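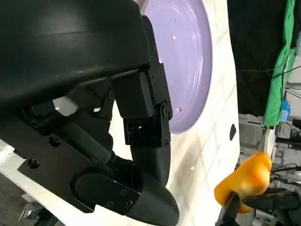

我对“手把手教机器人”这件事的怀疑，是从一份验收单开始的。验收单上只有一栏要填，叫“任务完成”，填是或否。去年七月我在Jenasska旁听了几天遥操作示教，回来以后一直在想这一栏。一个人戴着手套或握着操纵杆，让远处的机械手把一样东西放进盘子，放进去了就打勾，这一条轨迹便算合格，进了训练集。可是盘子呢？浅紫色的盘子里留着几粒碎屑，黄的、红的，还有两粒小得几乎看不见，旁边另一只黑色的手正夹着一团橙色的软东西。换成任何一个在厨房里待过的人，眼睛先落到碎屑上。验收单上没有碎屑这一栏，于是在机器人将来要学的那个世界里，碎屑和盘子的花纹没有区别，都是背景。

我知道会有人说这是吹毛求疵，加一栏就行了。我想说的比加一栏麻烦一点。

先交代我的位置。我不做机器人，早年做过十几年工业培训，教人用铣床，后来给几家厂子写操作规程，写到现在。所以“示范”这个词我很熟，也很不放心。车间里的示范从来不是师傅做一遍、徒弟看一遍。师傅做的时候嘴里在骂，骂的是上次谁把夹具拧过了头；徒弟看的时候在走神，走神的地方下次就会出错，出了错师傅再骂。一个动作教会一个人，靠的是这样来来回回，手上的动作只占其中很小一块。现在有一批人把这一小块单独拿出来，记成关节角度和图像，攒到足够多，然后说：看，机器也能这样学。

也许能。我要问的是它学到了哪一部分。

Jenasska那间屋子里，负责示教的是Gwenaël Rey，年轻，手很稳，话不多。他操作一对机械手，每只手的指头都是几节黑色的连杆加一个圆钝的指尖。任务简单得近乎幼稚：把橙色的、南瓜模样的软物件拿起来，放进碗里。他做得漂亮，我承认。我自己也试了，试了好多回才夹住一次，夹住以后又不敢松，因为我根本感觉不到手里有没有东西。这是遥操作头一个让我不舒服的地方：教的人自己是麻的。你看得见屏幕，看得见指尖贴上去了，贴得紧不紧、有没有在滑，全靠猜。Rey说习惯了就好，习惯以后看物件变形的样子就知道力道。这话没错，他确实练出来了。但请想一想这意味着什么。一个人先花很长时间学会在没有触觉的情况下拿东西，再把这套残缺的本事教给机器。机器学到的是一位熟练的遥操作员的手艺，跟一位熟练的厨师、装配工、护工的手艺隔着一层。

我当时把这个想法说给Anatole Ferrand听，他是那边管数据的，很客气，反问我：那你希望怎么办，把厨师的神经接出来？我没有答案。批评的人不一定有答案，这个我认。不过他这句反问里藏着一个前提，就是眼下能记录的便是值得记录的。我不接受这个前提。我写规程的时候吃过这个亏：凡是容易写成数字的步骤都写得极细，扭矩多少，转速多少；凡是难写的，就写“适当”、“视情况”，最后出事故的全在“适当”那几行里。

再说量的问题。Ferrand告诉我，同一个动作他们要收80条轨迹，才肯拿去训练。我问为什么是这个数，他说再少就不稳。我又问这八十条里有没有失败的，他说失败的都剔掉了，只留干净的。

我那天晚上在旅馆里对着这句话想了很久。失败的都剔掉了。教过人的都懂，徒弟最需要看的恰恰是师傅失手以后怎么收场。东西夹歪了，你是硬着头皮往下放，还是退回来重夹？软的东西从指尖滚出去，你先追它还是先把手抬高，免得碰翻旁边的？这些决定都发生在失手后的一两秒里，一个从来没见过失手的学生，到了那一两秒只能发愣，或者更糟，照着成功时的样子继续往下走，空着手完成一个完美的放置动作。后面这一种我亲眼见过。Rey让训练好的模型自己跑，机械手第一下没夹住，然后从容地抬起来，移到碗的上方，张开手指，什么也没掉下来。屋里的人都笑了。我也笑了，后来觉得没什么好笑的。

据说现在也有人专门去收“纠错”的轨迹，故意摆歪、故意失手，再做一遍挽救的动作。Solange Cordier写信给我讲过这件事，她在Kovine做类似的活，比我乐观得多。她说他们后来加收了纠错数据，空手放置的毛病少了很多。我相信她说的是实情。可故意的失手跟真的失手不一样，这一点她在信的后半段自己也提了：操作员知道自己要失手，早就准备好了怎么救，所以救得又快又顺，手上一点慌张都没有。真正失手的人会先停一下。那一下停顿在数据里是噪声，被滤掉了，而在我看来，那是整段示范里最像在思考的一刻。

当然，我不想把话说满。有些活确实适合这么教。

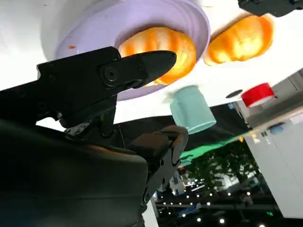 重复的、物件固定的、错了也不要紧的活，用手带着教几十遍，多半比请一位工程师写程序要快，也便宜。我见过的示教员大多是临时招来的，培训一两天就能上岗，不懂编程，也不需要懂。这是这套办法真正的好处，宣传的人反而不爱讲，大概因为听起来不够体面。他们爱讲的是另外一套：机器人通过观察人类学会了理解世界。每回听到“理解”两个字我就想去看看那张桌子。桌面是白的，灯打得很足，东西就那么几样，碗、杯子、盖子，摆得彼此不大妨碍。在这样一张桌子上学会拿南瓜，跟理解世界之间有多远，各位自己估量。

关于桌子我还想多说几句，因为它很少被人当作问题。示教的桌子总是给人一种诚实的印象：你看，东西是真的，手是真的，没有动画，没有特效。正因为样样都真，看的人很容易忘记它是布置过的。软的玩具南瓜是一个极其宽容的对象，夹偏了能变形，夹重了不会碎，掉下来不会滚很远。我拿它练手的时候就发现，它替我遮掩了好多毛病。把它换成一枚生鸡蛋，我的成功率会掉到多少，我心里有数。Rey的我不敢说。我当时提议换鸡蛋，Ferrand摇头，说清理起来太费事。

这是一句老实话，我喜欢老实话。但它也说明，物件的挑选标准里有一条是“方便我们收数据”。规程里最忌讳这个。我替一家阀门厂写规程的时候，厂里的老工艺员Gaëtan Lefèvre反复跟我说，试件不能挑好的，要从料堆最底下抽，带锈的、带毛刺的都得有，否则你写出来的东西只对好料管用。他退休好几年了，机器人大概一眼都没看过，这条规矩放在示教上照样成立。

有人会用规模来回答我。一张桌子不够，就一百张；一个Rey不够，就一千个Rey；白桌子之外再加花桌布、加木头桌子、加昏暗的灯光。这是目前最流行的回答，我也认为是其中最有分量的一个。它的意思是，我说的那些漏洞，个别地看都对，等数据多到一定程度就会自己填平。

我没有能力证明它错。我只想指出两件事。

头一件，错误也会一起放大。一千个操作员，如果填的都是那张只有一栏的验收单，得到的就是一千份对碎屑视而不见的示范。习惯会传染，尤其是计件的时候。Rey私下跟我说，他刚来那阵子放东西是轻拿轻放的，后来发现轻放要多花时间，一天下来少收好几条，他就改了，到碗口上方一点就松手，让它自己落下去。验收单上都是“是”。我问模型后来是不是也这样放，他点头，说一模一样，连松手的高度都像他。他说这话的时候有点得意，又有点难为情。

我听了以后很感慨。机器学东西确实快，学得最快的是我们偷的懒。

第二件，规模回答不了该由谁来示范。现在坐在操纵杆后面的人，入选的理由是手稳、有耐心、接受那个时薪。没有人问他们会不会做这件事本身。教机器人叠衣服的人未必叠得好衣服，教机器人收拾厨房的人也许一星期才进一回厨房。我当年教铣床，上岗前要考核，考官是干了三十年的老师傅，他站在我背后一声不吭看我加工完一个件，然后让我把件扔了重做，理由是我擦机床的顺序不对。我当时恨死他了。他考的是我有没有资格让别人照着我学。示教这一行至今好像没有这样一位站在背后的人。

Pluvodano的Sylvain Roussel在一次座谈会上提过一个说法，我记在本子上了，大意是：示教员只提供动作的分布，好坏由后面的奖励函数来定，所以示教员本人水平如何没有大家想的那么要紧。台下有人鼓掌。我坐在后排，想的是另一件事：那写奖励函数的人叠过衣服吗？转了一圈，问题还在原地，只是从一个看得见的人手里挪到了一个看不见的人手里。Roussel是聪明人，他的系统我也看过演示，在同类里算扎实的。我跟他的分歧大概在于，他觉得手艺可以拆开，动作归一处，标准归另一处，最后再拼起来；我这辈子见过的手艺都不是这么长出来的。擦机床的顺序里就有标准，把它抽出来单写一条，徒弟背得滚瓜烂熟，照样擦错。

说到这里，该说说我比较愿意看到的做法了，免得别人讲我只会拆台。我提的都是小事，没有一件需要新发明。

验收单多加几栏。放进去了没有，怎么放的，周围的东西动了没有，台面跟开始时相比是更干净还是更脏。栏目多了操作员会烦，我知道，我填过的表比他们多。那就抽查，不必条条都填，但要让人知道有人会看。

失败的轨迹留着，单独存一处，写上操作员自己的话：当时以为夹住了，后来发现没有。一句话就够。这些话现在的模型用不上也没关系，存着不占多少地方，三五年后未必用不上。我在规程行业最后悔的一件事，是早年把老师傅们的返工记录当废纸处理掉了，总共四箱。后来不知多少次想回头去查。

让会干活的人进来。哪怕他们操纵得笨，一小时只能收别人的零头。请一位在食堂洗了半辈子盘子的人坐到操纵杆后面，你会看到他先去弄那几粒碎屑，弄半天弄不掉，骂一句，换个角度再来。这段数据大概不符合任何一条干净的标准，我倒很想看看机器从里面能学到什么。Joly那边据说试过请几位护工去做示教，做了一阵停了，停的理由我打听过，说是效率太低。效率太低当然是理由，只是我还想知道，那一阵收来的东西，有没有人认真看过。

另外，演示的时候请把桌子周围也拍进去。我在Jenasska的时候，桌子后头堆着线缆和各种器材，那才是机器人真正所在的房间。来参观的人都只盯着桌面，我头一天也一样。

我把这些想法整理成一封信寄给了Ferrand，2018年1月15日收到他的回信，很长，逐条答了。加栏目他同意试；失败的轨迹，他说服务器上其实还剩着一部分，没来得及删；请洗碗工，他说要问过管预算的人。关于鸡蛋，他写道，买过一盒，做了一下午，剩下的让大家拿回家炒了，桌子擦了很久，结果暂时不方便讲。

我猜得到结果，所以也不追问。倒是信里另外有一段我看了好几遍。他说Rey在看过我的意见以后，自己跑去把以前收的轨迹调出来看，看自己是从哪一天开始松手变高的。没有人叫他看，也没有工钱。他找到了那一天，还找到了前一天，说前一天自己放得真慢，慢得不像话。Ferrand问我，依我看，该把前面那些慢的多复制几份给模型，还是让Rey重新录。

我回信说重新录，录之前先让他把盘子擦干净。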